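Home and Laundry > Washing > Colour care

Black T-shirts going grey and streaky, what am I doing wrong?

Posted by soapdish_sceptic
02/07/2025
332 views

I started a job in June at a café in Pultville where the uniform is "black T-shirt, plain, clean, actually black". The word "actually" was underlined on the sheet I was given, so I assume I'm following in somebody's faded footsteps.

I bought five identical ones from Eshun. They're cotton, mid-price, and quite nice on the first day. A few weeks later I own three black T-shirts, one charcoal T-shirt and one that I can only describe as elephant. I've been rotating them, so in theory they should all be dying at the same speed.

Under the kitchen lights at home they all pass. I leave the house looking like a professional. Then I get to work, stand next to the coffee machine by the big window, and I'm wearing something off a beach towel. 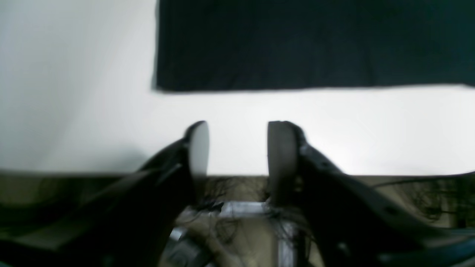

Black and two greys against white.

As well as the general fading there are pale smeary lines, mostly across the stomach and along the seams. They look like chalk. Sometimes they brush off and sometimes they've moved in for good. I also get bits of fluff, which I know is a separate matter, but I'm listing my grievances.

What I do at the moment:

Machine is a Trondalex, came with the flat, older than some of my colleagues. Everything goes in together on the 40 programme because that is where the dial was pointing when I moved in. Rarneo powder, one scoop, or two if I've been on the fryer. Fabric softener. Then the tumble dryer until it feels like toast.

I know, I know. But be specific please. My mum says vinegar, my flatmate says salt, and a man at the bus stop said coffee. I work in a café and could get hold of quite a lot of coffee. Before I turn the drum into a cafetière I'd like to know whether any of this does anything, and whether the elephant can be saved.

Also is it worth dyeing them? There's a box of black dye in the supermarket which costs nearly as much as a new shirt and comes with gloves, and that worries me.

pegs_and_sorrow

You've got two problems wearing the same shirt, so take them one at a time.

The chalky lines are almost certainly powder that never dissolved. Older machines with a short rinse are terrible for it, and two scoops with a full drum is asking for it. The powder gets trapped in folds of cloth, which is why you find it in lines and along seams. Run the shirts through again on a rinse with nothing in the drawer at all. If the marks soften and go, there's your answer. If you live in a hard water area you may also have limescale joining in, and that's a bit greyer and more all-over.

Stop using powder on darks. Get a liquid, and get one sold for dark clothes if it isn't silly money. A lot of powders have bleach in them and nearly all of them have optical brighteners, which are wonderful on a school shirt and no friend to a black one. Check the back of your Rarneo box. Mine lists both, in type so small I had to take it to the window. Keep it for the towels.

The fading is partly dye coming out and partly the surface of the cotton getting roughed up. Tiny fibres stand up, they catch the light and the whole thing looks paler than it is. I had a pair of black trousers I was convinced had lost their colour, went over one leg with a fabric shaver out of boredom, and spent the rest of that day with one black leg and one grey one. So before you give up on the elephant, shave a patch near the hem and have a look at it in daylight.

What I'd do from here:

Turn them inside out. Do it when you take them off, because you won't do it later. I've been saying I'll do it later for years.

Wash at 20 if your machine has it, or whatever it calls cold. A café shirt with fat on it may want a 30 now and then. Dab the grease spots with washing-up liquid first and leave it for a quarter of an hour.

Keep the darks to themselves, no towels and no jeans. Towels give you the fluff. Jeans have zips and rivets and behave like a cheese grater.

Don't stuff the drum. You should be able to get your hand in on top of the load without feeling you've interrupted something.

Low spin. Mine goes down to 400 and that's plenty for T-shirts if you've got somewhere for them to drip. If yours only does "spin" and "not spin" then I'm sorry, and spin.

Drop the softener. It coats the fibres, and it holds on to exactly the sort of residue you're complaining about.

And the dryer has to go, or at least have its hours cut. Toast is far too far. If you must use it, take them out slightly damp and finish them flat or on a hanger.

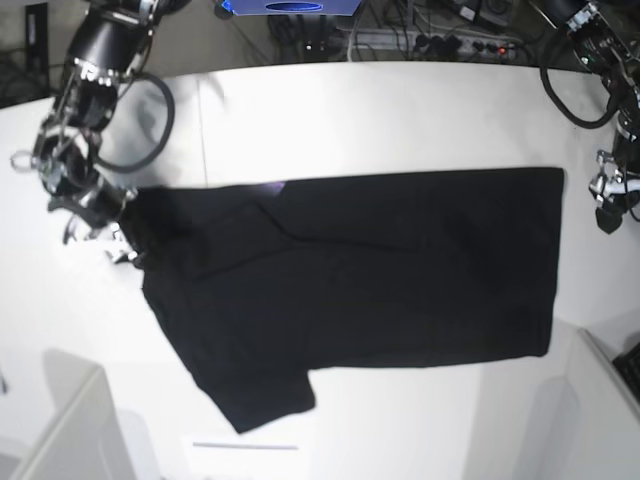
Drying flat has the other advantage that you see the whole shirt at once and catch the streaks before your manager does. Smooth the seams out with your hand while it's still damp, pull the hem square, and tuck the neck back into shape if it has started to wander. Keep it out of direct sun. People go to all this trouble with cold water and then peg the thing out in blazing sunshine for nine hours, and wonder why one side has gone brown. Inside out on the line, in the shade, and fetch it in when it's dry.

On the folk remedies. Salt does nothing once a shirt has been made and dyed, as far as I've ever been able to tell, and I gave it a fair go. Vinegar in the rinse can help shift powder and scale. A small cup now and again is fine, but I wouldn't do it every wash, as it isn't kind to rubber seals, and it sounds as though your Trondalex has suffered enough. Never put it anywhere near bleach. Coffee will tint cotton a bit brown. You'd have a brownish grey shirt that smells like work.

As for dye, it does the job, with conditions. It takes on cotton but not on polyester, so if the stitching is polyester you may end up with a black shirt and grey stitching. Weigh the shirts dry and read how much cloth the box covers. Do three or four at once or it isn't worth the money. Wear the gloves. Run the machine empty afterwards with a bit of detergent, then put something dark through before anything you love. If you rent, have a look at the rubber door seal when you've finished and give it a wipe, as that's where the evidence collects.

BigColinaWashday

just buy new ones mate. 13 washes is about what you get out of a cheap black tshirt and then its a duster. life is short

also are you sure its not deodorant. mine was deodorant

tumbled_low

I'll defend cheap shirts slightly, as I've had one from a market stall outlast two from a shop with a scented doorway. Price tells you very little. Look at the label for the cloth. Anything with some polyester in it hangs on to its black longer than pure cotton does, although it hangs on to other things as well, and after a shift by a fryer you may find your colleagues have views.

Pretty much agree with pegs_and_sorrow otherwise. A few things to add from someone who has worn black to work in four different kitchens and looked bad in all of them.

Clean the machine first. Before you change a single other habit, pull the detergent drawer right out (there's normally a little tab to press, and on the old Trondalex ones it's at the back and you have to mean it). If there's a grey paste in there like something from the bottom of a pond, that has been going on your shirts. Scrub it in the sink with an old toothbrush. Have a go at the roof of the hole the drawer slides into as well, because that's where it's really living. Then run a hot empty wash. Clean the filter while you're down there, and put a tray under it before you open it. I've given that last piece of advice to several people and they've all ignored it exactly once.

Wash new black shirts on their own before wearing them. They'll shed a load of loose dye the first couple of times and it's better down the drain than on your pillowcase. It also stops you thinking your detergent is at fault when the water comes out looking like ink.

Check the bleach at work! This one took me ages. If you wipe down with a spray that has bleach in it and lean on the counter before it's dry, you get a pale orangey band right across the stomach. You said stomach. Powder marks are whitish and bleach marks go rusty, so look at yours in daylight. If they're rusty no amount of rinsing will bring the colour back. A fabric pen will cover a small one. For anything bigger you want an apron and the ability to act as though it was always going to be an apron sort of day.

Look at them by a window before you leave, too. Kitchen bulbs are very forgiving. I keep one shirt in the drawer unworn as the reference black and hold the others up to it. It's depressing but fair.

Last thing, ask your manager whether they contribute to uniform. Some places do if you ask and keep very quiet about it if you don't.

soapdish_sceptic

Thank you all. Update from the sink: the drawer does come out, you do have to mean it, and I'd rather not discuss what was behind it.

Rinsed all five with nothing in the drawer. Most of the lines on the three decent ones have gone, so that was powder. One line on the charcoal one is, now that I look at it by the window, orange. We do have a spray. I do lean.

I've shaved a patch on the elephant and it's come up noticeably darker, so I now have an elephant with a black square near the hem. Will do the rest tonight if the batteries hold out.

BigColina, it wasn't deodorant, but I did check.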